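Werkano Two-Arm Table Cell
Set-up and Care Guide
Issue date: 05/01/2026

Section 7. Wrist camera and table check

7.1 When to carry out this check

Carry out the check after any of the following:

- a gripper finger has been changed
- a wrist camera has been removed, refitted or cleaned
- the table surface has been moved or replaced
- the controller reports code 1694 (hand-over position out of range)

The check uses the bowl and the shallow dish from the Prallura test set. Other tableware may be used, but the stored grip widths will then be wrong and must be entered by hand under Grip > Manual.

CAUTION: Keep hands and sleeves off the table while either arm is powered. The arms share the middle of the table and can approach it from both sides.

7.2 Preparing the arms

1. Set the mode switch to HOLD.
2. Inspect both fingers on each gripper. Replace any finger with a chipped or bent tip. Fingers are replaced in pairs.
3. Check that the arm cables hang free and have enough slack for the wrist to turn through its full travel. A cable that pulls tight will shift the wrist reading before it causes any visible damage.
4. Wipe the wrist camera window with a dry lint-free cloth. Do not use spray cleaner.
5. Set the mode switch to TEACH and open the wrist view on the pendant.

7.3 Checking the wrist view

1. Jog the viewing arm until the dish lies between its two fingers in the wrist view.
2. Bring the other arm in with the bowl held by the rim, clear of the table.
3. Stop both arms and compare the view on the pendant with the one printed below.
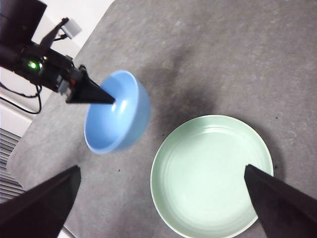

4. Both fingertips of the viewing arm must be visible. If only one shows, the camera bracket has turned. Loosen the two bracket screws, straighten the bracket and tighten them again — finger-tight first, then with the key supplied.
5. Select Check > Wrist > Store. The pendant shows the camera offset. An offset of up to 8 is acceptable. Above this, repeat from step 1.

NOTE: Shadows on the table are normal and do not affect the offset. Strong glare on the rim of the bowl may do so. Turn or shade the lamp if the reading will not settle.

7.4 Checking the fixed view

The fixed camera is checked with both arms parked. It sets the table edge and the resting positions of the two test pieces.

1. Lower the bowl to the table and open the gripper fully before lifting away.
2. Select Park > Both. Wait for the pendant to show PARKED twice, once for each arm.
3. Confirm that the bowl and the dish are empty, stand flat and do not touch each other.
4. Open the fixed view.

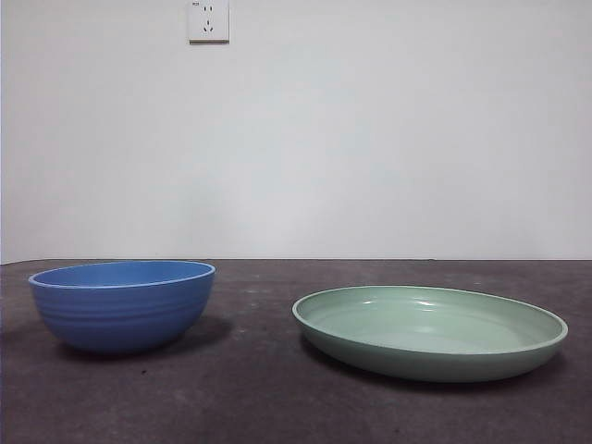 5. Check that the far edge of the table runs level across the view. If it slopes, adjust the camera mount and not the table.
6. Select Check > Fixed > Store.

If the pendant reports code 19 (piece not found), move the piece further from its neighbour and store again. Dust on the table can also be read as part of a piece. Brush the surface clean, and do not use compressed air near the wrist joints.

7.5 After the check

Set the mode switch back to RUN and carry out one slow cycle at the lowest speed setting before normal work. Record both stored offsets in the cell log.

Cells fitted with the Thongdee quick-release wrist need the wrist check repeated each time the wrist is unlocked. The fixed check need not be repeated in this case.

For finger replacement, see Section 8.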